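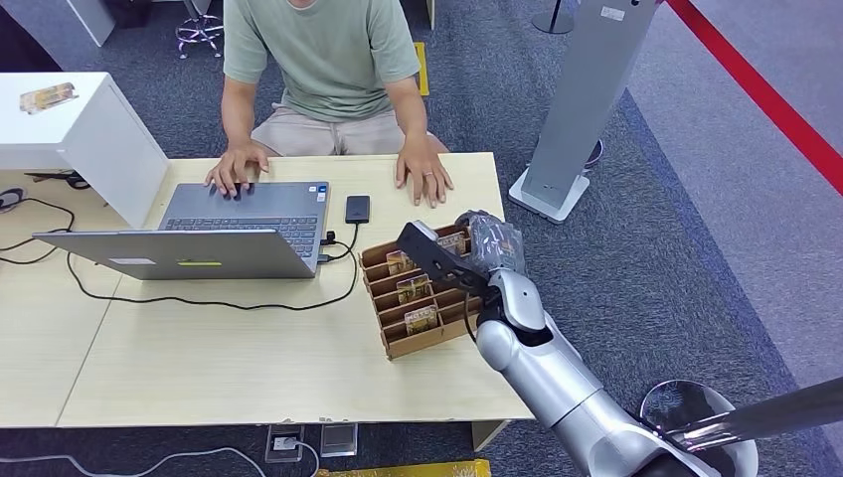

What is a sampling frame?
A sampling frame is the list from which a sample is drawn. It might be a register of addresses, a payroll or a school roll.

Unit 3: Frames and coverage

The population is the group you want to learn about. The frame is the list you can get hold of. The two seldom match, and most of this unit deals with the gap between them.

Undercoverage
Members of the population who are missing from the frame have no chance of being picked. The Nastley housing survey used a register of 1,266 addresses. Basement apartments without a separate mailbox were left out. Drawing a larger sample from the same register would not have brought them in.

Overcoverage
Some entries on the list do not belong to the population. In Nastley these were shops and vacant lots. They can be dropped when the interviewer finds them, but the final sample will be smaller than planned. Draw extra units at the start if you expect many.

Duplicates
A household listed twice has twice the chance of selection. Clean the list first, or record the number of listings and weight by its inverse.

Systematic selection
1. Sort the frame (by street, in our case).
2. Divide the frame size by the sample size to get the interval.
3. Pick a random start between 1 and the interval.
4. Take that entry and every one that follows at the interval.

With an interval of 20 and a start of 15, the first three entries are 15, 35 and 55. Watch for lists with a repeating pattern — if every 20th address is a corner house, the sample will be all corner houses or none.

Reading: Ó Conaill, chapter 2, through the section on area frames. Skip the proof.

Exercise for next time: the Uvberg library wants to survey its borrowers and has a list of active cards. Write down who is missing from it and who may appear more than once. Half a page is enough.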